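Ticket: Gripper spares, second arm, and what we can afford before the end of the year
Opened by: Ximena Aravena
Assigned to: Zoltán Bárány
Status: Waiting on supplier
Opened: September 21, 2019

Hello Zoltán, and thank you for picking this one up so quickly, I know your queue is long and that a ticket about money is nobody's favorite kind. I'm putting it in as a support request and not a purchase request because it began as a fault, and I'd like the fault and the spending kept together so that whoever reads this in December doesn't have to hunt through two systems the way I did last year.

The short version is that the gripper on the tabletop arm has been stopping partway through its close. It doesn't do it every time. The controller reports that the fingers didn't reach the commanded width, the arm sits there politely, and somebody has to clear the message and home the gripper before it will carry on. I have a quote from Umomix for a replacement gripper at 3000 dollars, and a quote from Tollness for a set of fingers and a rail cleaning kit at 400. Those are very different numbers, and I would love your opinion before I promise either of them to anyone.

What I tried before writing:

Homed the gripper from the pendant, then again after a full power cycle. Fault came back the same afternoon.
Swapped the controller's power lead for the one from the bench supply. No change.
Lowered the closing force to 30 percent. Fewer faults, but the grip was too weak for the heavier things, so I put it back.
Checked that the cable was seated at the controller end. It was. 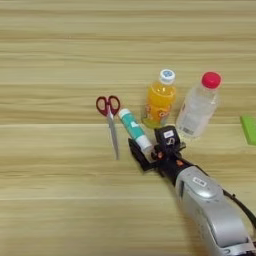

Our budget question really depends on what we expect the arm to pick up next year, and I think that got lost in the last planning round, where we talked about payload and reach for an hour and hardly mentioned shapes. The catalog people like to quote you for one tidy part, and our work is the opposite of that. On the table there's a glue stick down by the jaws, with scissors lying on one side of it and an orange juice bottle and a water bottle standing behind, and one pair of fingers is expected to cope with the whole lot. A thin blade lying flat wants a different fingertip from a round bottle. So if the money only stretches to the Tollness fingers, I'd want to be sure they're the right fingers, and if we go for the full Umomix gripper I'd want to know whether its fingertips can be changed without sending the unit away. I asked their sales desk and got a very friendly answer to a different question.

The other thing I'd like to get into the plan is a second arm. I realize that sounds cheeky in a ticket about a stuck gripper! But when this one is down, everything behind it waits, and the waiting doesn't show up on any invoice. Brunner has a refurbished model coming off lease and they've offered to hold it for us until December. I don't have their final price, so please don't put a figure on it yet. Flosau would do the installation, the same as they did for the first one, and I was happy with them apart from the business with the floor anchors.

Could you let me know:

Whether the fault sounds like worn fingers or the drive inside.
Whether a spare gripper would fit both arms, should we get the second.
Whether spares can come out of the maintenance line or have to be equipment.

Thank you again, and no rush today.

Ximena

Reply from Zoltán Bárány

Hi Ximena, no trouble at all, and I wish everybody wrote their tickets at this length, because I usually have to drag the power lead question out of people one message at a time.

My first feeling is that it's not the power side, and from what you say about the force setting I don't think it's the controller either. A gripper that faults less when you ask less of it is usually fighting friction somewhere. That may be dirt on the rail, or a finger mount that has worked itself a little crooked, or it may be the drive getting tired. The first two are cheap and the third isn't, so I'd like to rule out the cheap ones before we spend the big number.

Would you do the following, when you have a quiet half hour?

1. Power the arm down and move the fingers by hand through their full travel. Feel for a rough spot and write down where it is.
2. Wipe the rail with a dry lint-free cloth. Please don't oil it, even if it looks like it would enjoy it.
3. Loosen both finger mounts, square them up, and tighten them again to the value in the manual.
4. Power up, home it, and command fully open, then fully closed, with nothing between the fingers.
5. Run your normal work for 2 hours and save the log.

If the fault shows up in step 4, I'd start leaning toward the Umomix quote. If it only shows up in step 5, I'd want the Tollness kit first.

On the money: fingers and cleaning kits are consumables and can come out of maintenance, so you can have the 400 without asking anyone but me. A whole gripper goes under equipment and needs the form. A second arm needs the form, the longer form, and a conversation with me over coffee, and I'm glad to have it. As for one spare fitting both, it depends on the wrist flange, so please get the flange drawing from Brunner before you let them hold anything in our name. I once approved a very nice tool changer that fit nothing we owned, and it's still in my cupboard.

Zoltán
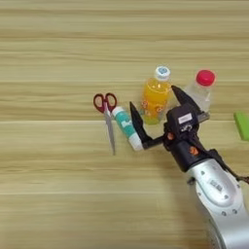 Automation Support and Equipment Planning

Update from Ximena Aravena

Hi Zoltán, I've been through the list and I think you'll be pleased, or at least interested. There was a rough spot when I moved the fingers by hand, near the outer end of the travel on one side, and it felt gritty more than stiff. I wiped the rail, squared both mounts (one of them had drifted, just as you suspected), and ran the open and close with nothing in between. No fault.

Then I ran the normal work and saved the log, which is attached. I had one stop in the whole session, and that one came while closing on something round. Before the cleaning I would have expected nearly 30 over the same stretch, going by the older logs, so I'm calling it a big improvement while keeping my fingers crossed.

Looking at the gripper spread wide over the table, with one fingertip up beside the orange bottle's cap and the other finger touching the end of the tube, I also started wondering about opening width. We've been treating it as a given, and if we're buying fingers anyway I'd like to ask Tollness whether the longer ones cost us any of it. Things sit close together in our work, and a finger that needs more room to open is going to bump its neighbors.

So my proposal, if you agree, is that we order the Tollness set now from maintenance, leave the Umomix gripper in next year's plan as a line we may or may not use, and keep talking to Brunner. I've asked them for the flange drawing. Flosau say they can survey the floor whenever we like, and I've told them in advance about the anchors.

Ximena

Reply from Zoltán Bárány

That's a lovely result, thank you for doing it so carefully. The single stop on a round item makes me think the fingertips are worn, and that fits with ordering the set. Approved from maintenance, please quote this ticket on the order so it lands in the right place.

Do ask about the opening width before you confirm. Ask them for the figure with the fingers mounted, as the one in the brochure is often for the bare rail. And put rail cleaning on the monthly sheet for this arm, with your name or mine beside it, I don't mind which.

I've entered the gripper for next year as planned but not committed. The second arm is in as a discussion item with no amount, pending Brunner. I'll leave this ticket open until the fingers are fitted and you've had a clean log, then I'll split the arm off into its own request and copy you on it.

Zoltán

Note added by Ximena Aravena

Order placed with Tollness, standard length fingers, after they confirmed the longer ones do reduce the opening. Flange drawing from Brunner still outstanding. I'll chase them again.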